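Transfer bench, February, entry continued from the previous page

Job: Ivuvton, first album plus the rehearsal reels, for the Kullgate reissue. Sources are quarter-inch stereo masters, one half-inch eight-track reel and a box of cassettes. Started 9:40.

Zakus deck warmed up for an hour before anything went on it. Heads and guides cleaned, demagnetized. Azimuth set from the tones at the head of reel 1, then checked by ear on the hi-hat in the second song. The tones and the hi-hat don't agree. Tones were likely printed on a different machine from the one that recorded the mix. Went with the hi-hat and wrote the offset on the box.

Reel 1 has sticky shed on the outer turns. Squeal starts at the first chorus. Stopped, took it off, put it in the oven with reel 3. Reel 2 is a different stock and plays clean, so it does not get baked.

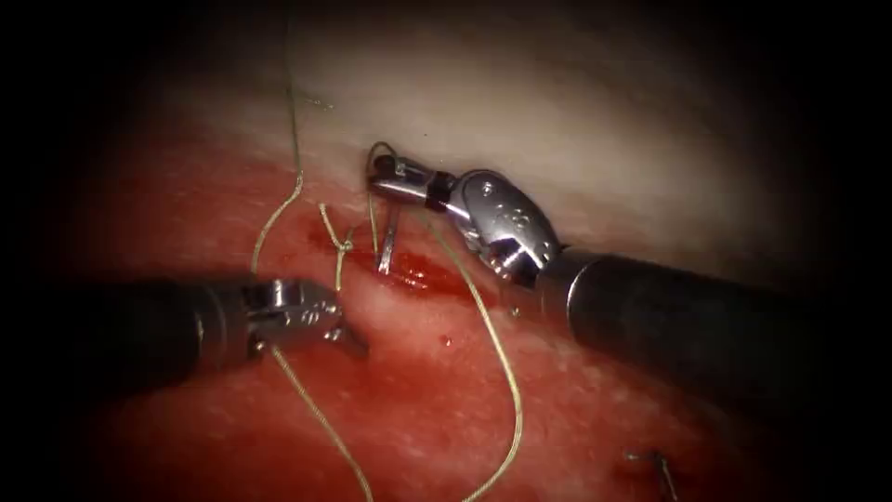

Two instruments over red tissue, with green suture thread.

Reel 2, side notes. Song order on the box does not match the tape or the original LP. Tape order kept for the raw files. Kullgate can sort the running order on their end, but they need to know that the intro is spliced to the front of track four and was never a separate item. Splice is dry. Remade it with fresh splicing tape, old adhesive cleaned off the backing first.

Level is hot throughout. Guitars sit hard against tape saturation from the first bar and there is almost no low end under 60 Hz apart from the kick. No correction at this stage. Flat transfer, 96k/24, peaks left where they fall.

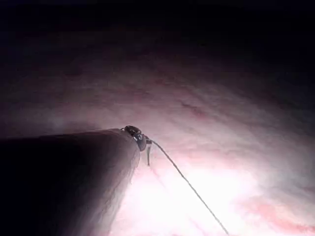

Speed. The LP and reel 2 differ in pitch by close to a quarter tone. Checked against the mains hum under the acoustic passage, which puts the tape at nominal and the LP fast. Either the lacquer was cut fast or the band asked for it. Fans know the fast version, so both should go to Kullgate with a note. Don't decide this on the bench.

Cassettes. The rehearsal tape marked 324 is a copy, Dolby B on the label but not on the tape. Played back with Dolby off. Right channel drops out in the last song and comes back by itself. The dropout is on the cassette; a second pass on the spare deck has it in the same place.
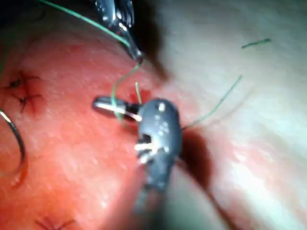 Eight-track reel. Box says it was recorded at Ajayi, no track sheet inside. Working layout from listening:

1 kick
2 snare
3 overheads, mono
4 bass
5 guitar left
6 guitar right
7 vocal
8 vocal double, then a keyboard pad in the bridge

Track 5 has a crackle that follows the pick attack, so it is on the recording. Left alone. Track 3 has crosstalk from 4 – mention it to whoever mixes.

File naming: the raw files carry the Kullgate job number, 3109, then reel and pass. Yesterday's files had the pass before the reel. Renamed and checksums redone.

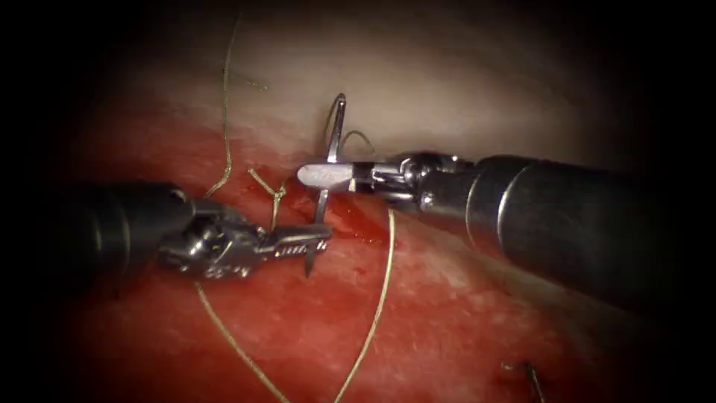
Kullgate plans a pressing of up to 2,000 and wants the vinyl cut from these transfers with no separate digital master. Sibilance on the vocal double will be a problem on the inner grooves. Suggest a test cut of the last track on side B first.

Still open:
Reels 1 and 3 out of the oven tomorrow, cool overnight before playing.
Reset azimuth for reel 3, don't assume it matches reel 2.
Order leader tape, the white is nearly gone.
Left VU on the Zakus reads half a dB low.

Off 18:15.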